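Hudeo
Task planning and grasp software for arms that handle awkward things

Version 8 is out now. Existing users can upgrade from the launcher, and your saved tasks will open as they are.

What it does

Hudeo sits between your camera and your arm controller. You tell it what the finished job should look like, it works out an order of steps, finds the items on the table, picks grasps and sends the motion down to the arm. If a step goes wrong it looks again and plans from wherever things have ended up, so you don't have to clear the table and go back to the beginning.

We wrote it for jobs where the items are soft, thin, slippery or all slightly different from each other. Food is the one we keep coming back to. A burger is a lovely problem! You have bread that squashes, leaves that fold, slices that slide off one another, and a strict order from bottom to top. Every layer hides part of the one before it, and the pile gets less tidy as it gets taller. If the planner can cope with that, it will usually cope with folding cloths or packing sachets too.

The planner

Tasks are written as a short list of goals in plain text. "Tomato on lettuce" is a goal. So is "lid closed". You can leave the order to Hudeo or pin parts of it down, and most people end up doing a bit of both. The planner checks every step against reach, clearance and what the fingers are already holding, then shows you the whole plan as a strip along the bottom of the window. Click any step to see why it was chosen and what else was considered.

Replanning is the part we're proudest of. On the demo tasks that ship with version 8, a new plan normally arrives before the arm has finished backing away from the last one. There is a small pause setting if you find that unnerving. Anouk Bakker, who wrote most of the planner, keeps hers set to zero.

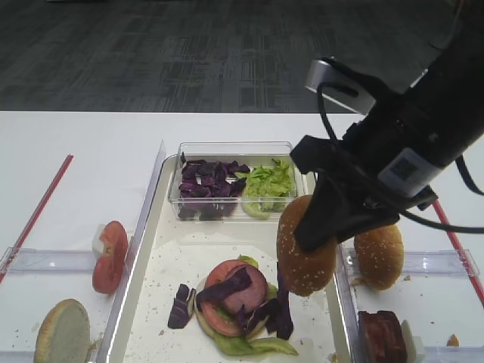
Stacking gets its own set of rules. Hudeo keeps a running height map of the pile and updates it after each release, so the next layer is lowered to where the top really is and not to where the recipe thought it would be. You can set how hard a layer may be pressed, how far off centre it may land, and whether the fingers should open all at once or ease apart. For bread we suggest easing apart. For anything with a wet cut face, try the quick release first – slices like to cling to one finger and come back up with it.

Finding things

The perception side is called Minano and comes in the same download. It takes colour and depth from a wrist camera, a fixed camera, or both together. With both, the fixed view is used for finding items and the wrist view for the last part of the approach, when the hand tends to get in the way of everything else.

Clear plastic used to give us a lot of trouble. Depth cameras see straight through the walls of a tub or report them in the wrong place, and the arm would happily plan a path through one. Minano now lets you draw containers once in the layout editor and treats the walls as solid whatever the depth reading says. It's a simple fix and it has made a bigger difference than a year of clever filtering. Hidayah Rondonuwu has written up the method in the manual, under "Things you can't see".

Teaching it a new item takes 20 pictures and a few minutes of outlining. Turn the item over, stand it on edge, half cover it with something else. Variety helps far more than neatness.

Loose piles are treated differently from single items. For shredded or chopped food, Minano looks for a good place to pinch and doesn't try to separate the pieces. The amount you get per pinch will vary, and you can ask for a second go if the first looks thin.

Recording and playback

Every run is saved as one file with the plan, camera views, joint positions and finger forces on a shared timeline. Scrub back to any moment and you'll see what the planner believed at that point next to what the cameras saw. When a run has gone badly, the first place those two disagree is nearly always where to start.

You can also edit a plan from a saved run and try it in the simulator before going anywhere near the arm.

The Kaewsai task pack adds 1,124 recorded runs, covering stacking, sorting, scooping and placing upright. It includes plenty of failed attempts, marked by type, which are handy for testing your own recovery rules.

What you need

A six- or seven-joint arm with position control
A two-finger gripper that reports its opening width
At least one colour and depth camera, calibrated to the arm
A Linux computer with a recent graphics card
Roughly 8 GB of free disk space, plus room for recordings

Force sensing at the wrist is optional, though stacking is noticeably gentler with it. Without it, Hudeo judges contact from motor load.

Add-ons

Dinari connects Hudeo to a second arm so that one can hold while the other places. It works today for handovers and steadying. Shared lifting is planned for the May release.

Page updated 23 Apr 2018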